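Tekleab Prize shortlist announced, winner due in March

2018-10-18

The Tekleab Foundation named the 8 finalists for its science prize on Thursday. The award goes each cycle to work on infectious disease, and this time the judges leaned toward malaria and sleeping sickness. The foundation received 188 nominations, more than in any earlier round. Nominations came from universities, hospitals and two public health laboratories.

Among the finalists is Jarrah Maihi of the Udar Institute, whose group studies how malaria parasites survive in people who show no symptoms. Two other finalists work on vaccines, and a team at Vivgate is listed for a blood test meant for clinics without a steady power supply.
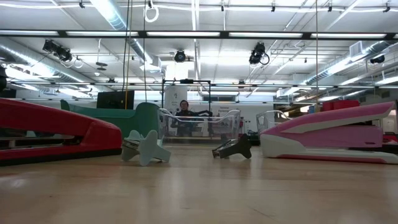

Maihi said the listing belonged to the whole group – field nurses included – and that the money, if it came, would go toward another season of sampling. The study has followed families in the same river villages since it began, and its current grant runs out next summer.

The prize pays for up to 500 days of research time, which winners can split among members of their team. It carries no cash award. The foundation changed the terms after past winners said that time away from teaching was harder to get than equipment.

The prize is named for the Tekleab family, whose medical library opened in 1813 and still holds the foundation's offices. The library's reading room will host the ceremony. 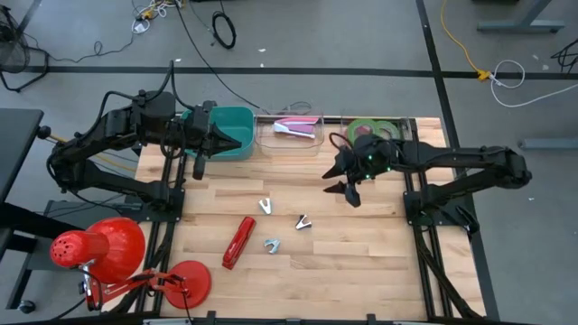

What happens next

Finalists will give public talks at the Iven Hall over the winter. The judges meet after the last talk, and the winner will be named in March. Nominations for the following round open the same week.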